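Notebook, May, 7:40 am – contract-minutes model, youth players

Picked this up again after Rosário Cardoso's note about the Nillham squad list. The question is still the one from the first page: does a first professional contract signed at 17 or 18 change how many first-team minutes a player gets over the next seasons, or do clubs just sign the ones who were going to play anyway.

Sample stands at 46 players, all academy graduates, all with at least one senior appearance before signing. Dropped 3 last night. Two had loan spells with no usable minute records. The third was listed twice under different spellings of his surname, so he was really one row too many.

Definitions as of this morning:
Minutes = league and domestic cup, stoppage time excluded.
Season = August to May. Summer tournaments go in a separate column and stay out of the main fit.
Contract date = date announced by the club, not date registered. Eckhard Voß prefers the registration date. He is probably right but we don't have it for Skotdale.

Reran the baseline with position as a factor. Goalkeepers wreck it, as expected. They sit for years and then play everything. Took them out and the residuals look sane, apart from a lump of wide players at the low end. Most of those are Stavberg, who changed formation in the middle of the window and stopped using wingers. Need a manager-change flag. Filipa Figueiredo has one from her substitutions work, will ask for the file before building another.

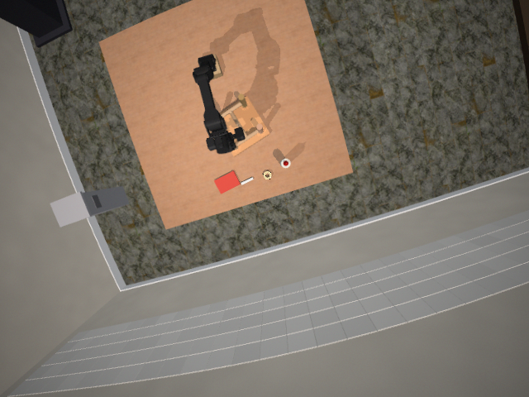
International call-ups are the awkward variable. A player with a senior cap before signing gets a longer deal, and the length of the deal then shows up as if it were doing the work. Tried entering call-up as a yes/no and the contract-length coefficient dropped by more than half. Tried it as number of caps and the fit got worse. Leaving it yes/no.

Injury absences: Joana Coelho's table counts any spell over 12 days. Mine counts matches missed. They disagree badly around the winter break, when a player can be out for weeks and miss one match. Switched to hers. Script now reads from her table directly, old column kept with the suffix _abs_old. Please don't delete it, the March plots depend on it.

11:15 – Abílio Teixeira asked whether loans should count at full value. Second-tier minutes are easier to get. Ran it at full weight and at half weight. Order of clubs is the same except Hermans, which drops 4 places at half weight. Hermans loans out nearly everyone, so their number is mostly a loan number. Reporting both – half weight in the main table, full weight in the appendix.

Seed was not fixed in the bootstrap. Fixed now. Intervals from before today won't reproduce exactly.

To do
– manager-change flag (Filipa)
– check Skotdale birth dates, two look like they have day and month swapped
– replot minutes against age at signing, without keepers
– ask Eckhard if registration dates exist for the other clubs

Stopped at the replot. Axis labels still wrong.

2 comments
Shares: 0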